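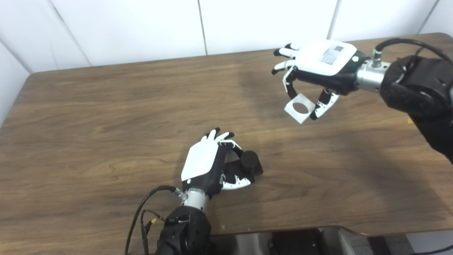

Hi Pei-shan, and everybody else following along,

Pei-shan Chung wrote:
> Does the planner still drop the left arm's goal
> when the right one replans? Saw it on 634.

Thanks so much for writing this up, it saved me an evening! Yes, it does, and I can get it on 670 too (3 runs out of 10 here). I think Karkora clears both goal queues when only one arm asks for a new path. I'll send a small patch once I've cleaned up my logging, which is a mess right now.

Warmly,
Kam-wah Chow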